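Betriebliches Umweltmanagement - Skript zur Vorlesung
Einheit 8: Wasserkennzahlen in der Lebensmittelproduktion

8.1 Bilanzgrenze

Die Bilanzgrenze wird vor der ersten Messung festgelegt und bleibt über den Berichtszeitraum unverändert. Im Fallbeispiel Tandau umfasst sie Produktion, Reinigung und Kesselhaus. Kantine und Außenanlagen werden getrennt erfasst. Niederschlagswasser geht nur ein, soweit es als Brauchwasser genutzt wird.

8.2 Spezifischer Verbrauch

Bezugsgröße ist die Tonne verkaufsfähiger Ware. Die Formel lautet:

w = (V_Zulauf - V_Weitergabe) / m_Ware

V_Weitergabe bezeichnet Wasser, das ungenutzt an Dritte abgegeben wird. Kreislaufwasser wird einmal gezählt, und zwar beim Eintritt in die Bilanzgrenze. Das Werk Fludmont rechnet dagegen mit der Rohwarenmenge; die Werte beider Standorte sind deshalb nicht direkt vergleichbar.

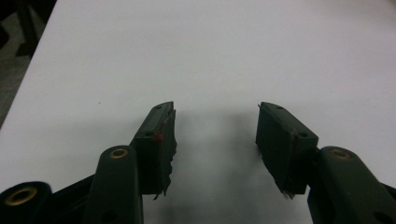 Bei schwankender Auslastung ist der Grundverbrauch gesondert auszuweisen. Man bestimmt ihn aus zwei Stillstandsphasen oder als Achsenabschnitt einer linearen Regression. In Tandau liegt sein Anteil bei mehr als 30 Prozent, überwiegend verursacht durch Kühlturm und Zwischenreinigung.

8.3 Aufgaben bis zur nächsten Einheit

a) Kennzahl für Fludmont auf verkaufsfähige Ware umrechnen (Datenblatt Usero, Tabelle 2).
b) Grundverbrauch per Regression bestimmen, Residuen angeben.

Abgabe als PDF über die Kursseite.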